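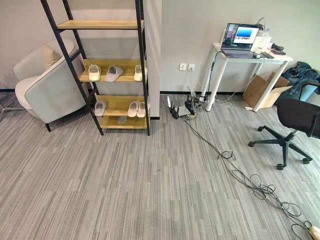
Remote control or hand guiding for a shelf tidying task?
Posted 17 June 2019 by Valitz

We are teaching a two-armed robot to put slippers on a shelf unit. I have recorded 40 runs by remote control and the trained result still goes wrong on the low shelves. It reaches too high, then pushes the slipper instead of gripping it. On the higher shelves it does fairly well. Should I record more of the same, or switch to moving the arms by hand?
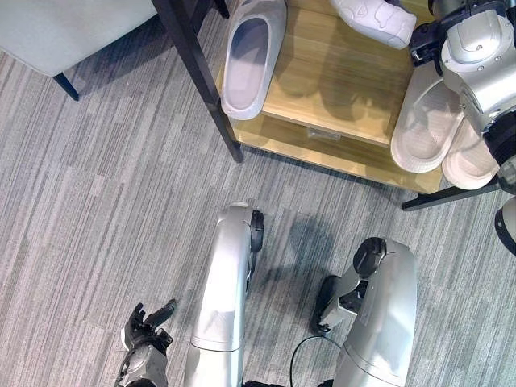

Pullden
Moving the arms by hand helped us with low reaches. You feel when the elbow is about to catch on something, and you don't feel that through a headset. The drawback is that you end up standing in the robot's own view, so keep well to the side. What I would do, in order:

1. Watch your runs again and throw out any where you paused or changed your mind. We dropped 12 and it got better straight away. 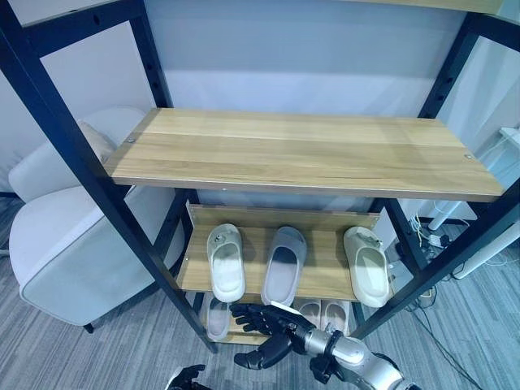 2. Record 19 new runs on the bottom shelf only, with the slippers in different spots each time.

3. Train again before you change anything else.

Datow
just use remote control, hand guiding is too slow

Tak
I agree with Pullden about the low shelf, but check the wrist view first. If the fingers hide the slipper during the last part of the reach, the robot has little to go on there, however many runs you record.

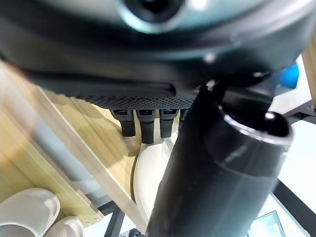 Try coming in at a flatter angle and see whether the slipper stays in sight until the fingers close. Keep that angle the same in every run. I mixed four different approaches in one set and had to record the whole lot again in July.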